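Demonstration Collection Working Group
Minutes, Monday meeting, 10:00

Present: Manikandan Gounder (chair), Hussam Sabbagh, Zaid Shboul, Mwangi Barasa (minutes)
Apologies: Hussam Awad

1. Previous minutes
Accepted with one correction. The Qudah set was re-labelled by Zaid, not by Mwangi.

2. Progress on the tabletop set
Hussam S. reported 184 episodes recorded against the October target of 400. Of these, 16 have been rejected at review, most of them for starting with the object already in the grip. The rejected episodes stay on the drive in their own folder and don't count toward the target.
Zaid asked whether short episodes should be padded. Agreed they should not. The Akik loader handles uneven lengths.

3. Operators
Mwangi has now done enough practice runs to record on his own. Manikandan would like all operators to open the fingers fully before each approach. At the moment some start half closed and the policy is picking up both habits.
Zaid noted that his own wrist speed is a good deal faster than everyone else's. He will slow down on the next batch and we will compare the two before deciding whether to keep the earlier one.
Action: Hussam S. to update the operator sheet.

4. Tasks for the next batch
Discussion of which objects to add to the cup and block tasks. Hussam S. favours items with a cable attached, as the learned policy has only been trained on objects that move freely. Manikandan agreed in principle but wants plain reaching and positioning examples done first, with the fingers open and nothing held.

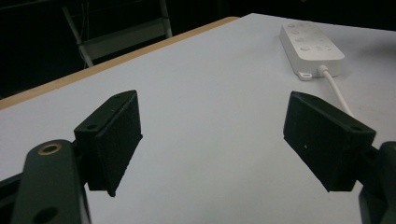 Zaid suggested splitting the batch by starting position, with 4 positions and the same number of episodes from each. Agreed. Mwangi raised the cost of resetting between episodes, which takes longer than the recording. He will try resetting in blocks and bring the times to the next meeting.
Action: Zaid to write up the starting positions.
Action: Mwangi to time the resets.

5. Labelling
Task names are still being typed by hand and we have three spellings of the same one. Karham has a drop-down list in its upload form that we could copy. Hussam Awad to be asked, as he set up the current form.
Action: Manikandan to speak to Hussam A.

6. Other business
The Uven project has asked for a sample of our episodes. Manikandan is happy to send reviewed ones only. Format to be settled by email.
Zaid is away for the first part of next week. Hussam S. will cover his recording slots.

Meeting closed 10:50. Next meeting same time, same room.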